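4.2 Slack and loops over the table

Cords lying on the floor were easy to sort, and most of them turned out to be rather dull. The ones that hang over a work table are where the survey gets fun! In the workrooms at Trukow and Plotimdale we logged 71 hanging cords above 21 tables, and we had expected to group them by thickness alone. That plan lasted one morning. Two cords of the same thickness can hang in very different ways depending on where they are held, how stiff the jacket is, and how much extra length was left when they were put up.

We therefore coded each cord by the shape of its slack. An "arc" rises or swings out in one wide curve between its ends. A "low bend" runs downward, bows to one side and turns back up or inward near the table. A "side loop" is small and close, leaving its support and coming back to it within a short distance. Tín Tôn and Leonie Bright coded the full set separately and then met to compare sheets. They differed on two cords, both of them stiff ones with a kink near the plug, and these were left out of the counts by shape.

What we love about the three shapes is how often they share one small patch of air. Figure 2 has a good example, with a thick black arc, a thinner grey low bend and a small dark side loop all close together. Color was noted for each cord but played no part in the coding. 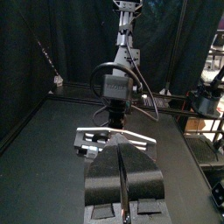 Figure 2. Three slack shapes above a table. The thick black cable forms the arc and ends at a silvery connector; the low bend is grey, and the side loop is at left.

Low bends deserve the closest look, as they come nearest to the things people set down and pick up. We kept a separate line on the sheet for them and return to it in Section 5, where the Plotimdale tables are compared with those at Trukow.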